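Search this site
Search

Flernska small parts organiser, nine drawers: a review after one June of building

by Birthe Lykkegaard

I bought this organiser for a robot build, and I think this should be said first, because a person who keeps buttons or fishing hooks in it will perhaps have another opinion than mine. We are building a small arm for the table, three people in the shared workshop in Plovham, and until now our screws lived in jam jars. Boyang Cui said he would not open one more jar. So I ordered the Flernska from Vestcombe, and I paid for it myself.

What you get is simple. It is a yellow frame with black on it, a handle on the top, and nine clear drawers, three in each row. No labels came with it and no dividers for inside the drawers. I had hoped for dividers. The shop page did not promise them, so I can't complain very loudly, but at this price another maker would put in a few.

The drawers are good. The plastic is clear enough that I can see from my chair which one is nearly empty, and in the evening, when only half of our lamps are on, I must go closer. The stop at the back of each drawer is a small tongue, and it holds if you pull in a normal way. If you pull in an angry way, the drawer comes out completely, and then you are on the floor with a magnet. This has happened to me with the M2 nuts. Asger Toft has bent the tongue on his drawer a little upwards with a warm screwdriver, and he is satisfied with it. I have not dared to do the same.

The handle I like very much. We have no fixed place in the workshop, and everything must go back on the shelf when we leave, so I carry the organiser two times each evening. It does not swing and the drawers do not slide open on the way, if I keep the front a little bit up. With all drawers full of steel screws I would take a hand under it also.

Now the part which is special for our build. We want to learn the arm to open a drawer and take out one thing. For this we first do the movement ourselves with grippers in the hands, and the organiser stands at the back of the white table with the drawers towards us. Dagný Bundgaard thought that we should use a big kitchen drawer instead, which is easier for everybody. But the small drawers are what we really use, and I wanted a real task. 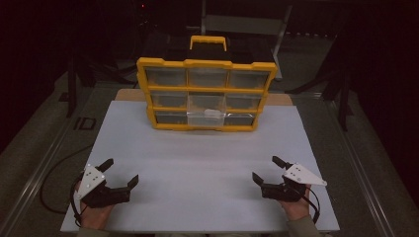 Page last changed: 9 Apr 2025

For such work the organiser has one good side and two bad sides. Good is the colour. The yellow lines between the drawers are strong, and on the white table you never search for where one drawer ends and the next begins. On the black top the eye can rest also.

The first bad side is the weight when it is empty. It is so light that when a gripper pulls on a drawer which sits tight, the whole organiser comes with it towards you. I tried a rubber mat under it, which was better but not good. Then I put a bag of sand in one of the upper drawers, and it began to tip, so please put the heavy things in the bottom row. After this it stood still.

The second bad side is that the drawers are not equal. On my organiser the middle one in the bottom row runs very easily, and the top left one needs real force the first centimetre. With fingers you do not think about it, but with black jaws in the place of fingers you feel every difference. A small amount of dry silicone on the sides helped. Do not use oil, it collects dust and looks ugly through the clear front.

I have compared with the Spanos cabinet which Auður Thoroddsen has at home. The Spanos has 40 drawers and is made to hang on a wall. It runs more evenly, I must admit this, and it costs 121 more than mine in our money. But you can't carry it to a workshop on a bus, and its drawers are so narrow that our grippers can't come in between the sides. For a person with an own room and an own wall I would say Spanos. For us it would be wrong.

Some small things at the end. The corners of the frame are a little sharp from the moulding, and I took them down with fine sandpaper. The feet make no marks on our table. One drawer arrived with a scratch on the front, and Vestcombe offered a new one, but I did not want to wait for the post and kept it.

I would buy it again for a build like this one. I would then order the sand at the same time.

Drawers: good, but not equal
Handle: very good
Standing still when empty: poor
Without dividers: disappointing

2128 views
3 comments
Share

Contact | Copyright Birthe Lykkegaard | Back to top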